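Home | Projects | Join In | Contact

Want to teach a robot some chores?

I'm Anjana Wijesinghe, and I'm looking for 4 people to come and record demos with us at Rostwood this September! We're collecting examples for a learning system (we call it Kutedden) that has to cope with ordinary household stuff, so you'd be guiding a gripper through small jobs with cloth, paper, bottles, bowls and whatever else is lying around. We have 1550 usable demos so far and I'd love to hit 2248 before the fall is over.

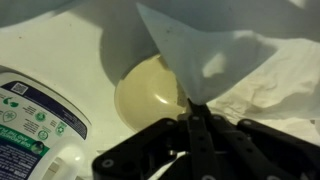
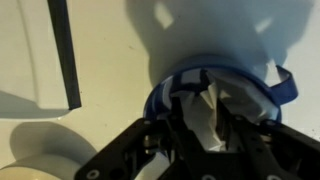
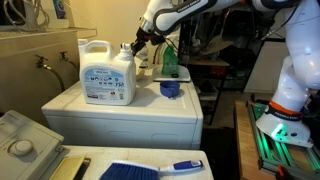 What you'd be doing

You pick a task card, run it, reset everything, then run it again a little differently – messy is fine, we keep the fumbles too. Yung-ching Tai will train you on the first morning. It pays $23 an hour, snacks included, and you don't need any robot background (I sure didn't have any!). Patience helps a lot, and so do steady hands.

How to sign up

Send me a few lines through the contact page with the days you're free. Questions about pay go to Man-lok Liu.

Contact | © 2019 Rostwood | Back to top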